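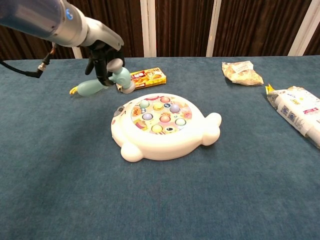

Breadcrumb: Equipment / Planning / Tabletop hand, purchase notes

10/05/2019
By Celeste Barreto
6 minute read

# Tabletop hand: purchase notes and cost sheet

Read this before opening `costs.csv`, and certainly before forwarding the total to anyone. The spreadsheet looks more certain than it is. We are being asked to commit to a second arm and hand for next year, and the request rests on the idea that one station costs what the supplier quotes. I don't believe it, and the first station is my evidence. Look at what is on the cloth: a white toy with eight pastel buttons, a flat snack box, a clear bag of food, a long wrapped package. None of those was in the first budget, and neither was the cloth. The hand with the yellow fingertip was, at full list price, and it has taken up nearly all the discussion ever since.

## What is in the folder

- `costs.csv` - one row per item, with a column for who asked for it
- `quotes/` - the Fladberg and Birow quotes, as received
- `consumables.csv` - things we buy again and again
- `downtime.txt` - Cauã's log, patchy before he took it over
- `README.md` - this

Prices are in euros without tax. Freight is in its own column where we were told it. Where the cell is blank we were not told, and blank does not mean free.

## Arm and hand

Fladberg quote the arm and hand together. Birow quote the hand alone and assume you already have something to bolt it to. People keep putting the two numbers side by side in slides. Please stop. The Birow figure leaves out the mounting plate, the cable and the day of somebody's time needed to fit it.

Both brochures talk about "everyday objects". I asked both firms which objects. Fladberg sent a video of a cube. Birow sent the brochure again.

A toy with soft rounded contours and low domed buttons asks something quite different of a finger than a cube does. So does a wrinkled plastic wrapper. If we buy on the strength of a demonstration, it should be done with our own things, on our own cloth. Ritva Ojala has offered to post a parcel of them to either firm. Only one has given her an address.

## Spares

Replacement fingertips are 27 each from Yüksel, who make a part that fits. The original supplier wants 167 for the set and will not split it. Joaquim Rocha thinks the Yüksel part wears faster. He may be right, but we have two months of use to go on and no agreed way of measuring wear, so I have left both in the sheet and not picked a winner.

The cable is the item I would worry about. It hangs in a loop under the arm, and a replacement takes up to 2 weeks to arrive. We hold none in stock. A spare has been on the wish list since the first order and gets cut every time because it is dull.

## Props and food

This row is always laughed at in meetings, then overspent. Packaging creases, gets handled, stops looking like something off a shelf and has to be replaced. Food in clear bags goes off. The figure for the year is 616, which covers snacks, wrapped goods, toys and one replacement cloth. Armindo Patrício's original estimate was nothing at all, on the grounds that people would bring things from home. They did, for a fortnight.

Toys are the worst to plan for. Shops change their stock, and if a session depends on one particular model you need to buy the extra when you buy the first.

## Not in the total

- Staff time for setting up and clearing the table
- The Girkine service contract, still unsigned (I can't find anyone who has read clause four)
- Curtain and poles, charged to the room
- Insurance

Add these and the second station stops looking like a bargain. I would put the money into spares for the first one and look again in July, when the Fladberg price is due to change anyway. They say it will go up. Suppliers do tend to say that in spring.

## Corrections

Send them to Cauã Holanda with the receipt attached. Figures without a receipt go in the notes column and stay out of the sum. The freight on the first order is still disputed, so leave that row alone.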